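# „Die meisten Leute haben den Brief schon dreimal gelesen“

Milora begleitet Menschen in Hovham zu Terminen bei Ämtern, Krankenkassen und Vermietern. Die Leiterin der Stelle hat sich in der Mittagspause Zeit genommen. Ihren Namen möchte sie nicht gedruckt sehen, weil sie in der Stadt oft genug auf der Straße mit fremden Bescheiden angesprochen wird.

Angefangen hat sie selbst als Ehrenamtliche. Sie arbeitete damals in der Buchhaltung eines Baustoffhandels und wollte nach der Arbeit etwas machen, bei dem sie mit Menschen zu tun hat. „Ich dachte an Vorlesen oder Spaziergänge. Dann saß ich beim ersten Einsatz mit einer Frau im Flur vom Sozialamt, und sie hatte ihre Unterlagen in einer Einkaufstüte. Wir haben auf den Stühlen sortiert, bis wir aufgerufen wurden.“ Seit Milora eine feste Leitung bezahlen kann, macht sie die Arbeit hauptberuflich.

Das Angebot ist schnell erklärt. Wer einen Termin hat und nicht allein hingehen will, ruft an. Es folgt ein Vorgespräch im Büro oder am Telefon, danach wird jemand aus der Gruppe gesucht, der an dem Tag frei ist. Zwei Werktage Vorlauf sollten es sein. „Kürzer geht manchmal auch, aber darauf soll sich bitte niemand verlassen.“ Die Begleitung kostet nichts, auch die Fahrkarte der Begleitperson bezahlt der Verein.

Was im Vorgespräch passiert, hält sie für den wichtigeren Teil. „Die meisten Leute haben den Brief schon dreimal gelesen. Sie wissen auch, dass da etwas von ihnen verlangt wird. Unklar ist, was genau und bis wann. Das schreiben wir auf einen Zettel, in normalen Sätzen, und der Zettel kommt mit.“ Auf dem Zettel stehen auch die Fragen, die am Ende des Termins beantwortet sein sollen. Im Gespräch mit der Sachbearbeitung vergesse man sonst die Hälfte, das gehe ihr beim Arzt genauso.

Rechtsberatung macht Milora nicht. Darauf kommt sie mehrmals zurück. „Wir sitzen dabei, wir hören zu, wir schreiben mit. Wenn jemand Widerspruch einlegen will, verweisen wir an die Beratungsstelle. Wir kennen die Öffnungszeiten und gehen auf Wunsch auch dorthin mit. Aber wir sagen niemandem, wie seine Chancen stehen.“ Einige Ehrenamtliche hätten damit am Anfang Mühe, vor allem solche, die früher selbst in einer Verwaltung gearbeitet haben. Die wüssten viel und wollten es auch sagen.

Auch für die Begleiteten ist die Rolle nicht immer klar. Manche erwarten, dass die Begleitperson für sie spricht. „Das machen wir nur, wenn es vorher so vereinbart ist, und dann auch nur für einzelne Punkte. Der Termin gehört der Person, die eingeladen ist.“ Wird am Schalter über den Kopf der Betroffenen hinweg mit der Begleitung geredet, was vorkommt, sollen die Ehrenamtlichen das Gespräch zurückgeben. Am besten klappe das, wenn man einfach die Person neben sich anschaue und nichts sage.

Die Gruppe trifft sich regelmäßig zum Austausch, die Räume dafür stellt das Haus Thomas. Neue Ehrenamtliche gehen bei zwei Einsätzen mit, bevor sie selbst eine Begleitung übernehmen. Eine Verschwiegenheitserklärung unterschreiben alle. Wer Einsätze in der eigenen Nachbarschaft ablehnen möchte, kann das ohne Begründung tun. „Hovham ist nicht groß. Man will vielleicht nicht wissen, dass die Leute von gegenüber mit der Miete im Rückstand sind. Und die wollen es ganz sicher nicht.“

Auf die Frage, wer sich meldet, überlegt sie länger. Viele seien älter und hätten nach dem Tod des Partners zum ersten Mal selbst mit der Rentenstelle zu tun. Andere sprechen gut genug Deutsch für den Alltag, aber nicht für einen Anhörungsbogen. Dazu kommen Alleinerziehende, bei denen es oft um den Unterhaltsvorschuss geht, und Leute, die nach einer Krankheit erst einmal nicht mehr allein in ein Amtsgebäude gehen können. „Ein Mann hat mir gesagt, er brauche keine Hilfe, er brauche nur jemanden auf dem Stuhl neben ihm. Den haben wir ihm besorgt.“

Mit den Behörden laufe es inzwischen ordentlich. Anfangs seien Begleitpersonen gelegentlich vor der Tür stehen gelassen worden, obwohl man einen Beistand mitbringen darf. Heute werde meistens ein zweiter Stuhl geholt. Einmal im Jahr setzt sie sich mit der Leitung des Bürgerservice zusammen. Beim letzten Treffen ging es um die Wartenummern, die man im Erdgeschoss zieht und die im Obergeschoss aufgerufen werden. Geändert hat sich daran bisher nichts.

Finanziert wird Milora aus mehreren Töpfen. Die Stiftung Celarora trägt den größten Teil der Personalkosten, die Bewilligung muss jedes Jahr neu beantragt werden. Der Antrag ist im Mai fällig, und in den Wochen davor sitzt die Leiterin abends länger im Büro. „Ich fülle dann selbst Formulare aus, die ich nicht verstehe. Das ist ganz gesund.“ Für Fahrkarten und Kopien stehen 800 Euro im Jahr bereit. Der Betrag ist seit Längerem gleich geblieben, die Fahrpreise sind es nicht. Im Herbst legen deshalb manche Ehrenamtliche die Karte aus eigener Tasche drauf und reichen sie nicht ein. Sie bittet trotzdem darum, alles abzurechnen, weil der Bedarf sonst in keinem Bericht auftaucht.

Gesucht werden vor allem Menschen, die vormittags Zeit haben. Die Sprechstunden beginnen meist um 9 Uhr, und wer berufstätig ist, kann da selten. Vorkenntnisse braucht man nicht. Pünktlichkeit sei wichtiger, sagt sie, und dass man eine Stunde in einem Flur sitzen könne, ohne unruhig zu werden. Wer zum ersten Mal in ein Vorgespräch kommt, soll alle Briefe mitbringen, auch die ungeöffneten. „Wir machen die dann gemeinsam auf. Da hat sich bei uns noch niemand rechtfertigen müssen.“

Zum Schluss spricht sie über die Zeit nach den Terminen. Eigentlich endet die Begleitung an der Tür des Amts. Viele bleiben aber noch kurz stehen, gehen den Zettel durch oder trinken beim Bäcker einen Kaffee zusammen. In der Einsatzliste gibt es dafür keine Spalte. Sie überlegt, ob sie im nächsten Bericht eine einführt, und muss jetzt erst einmal zurück ans Telefon.

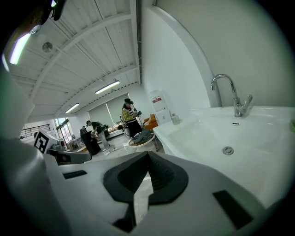
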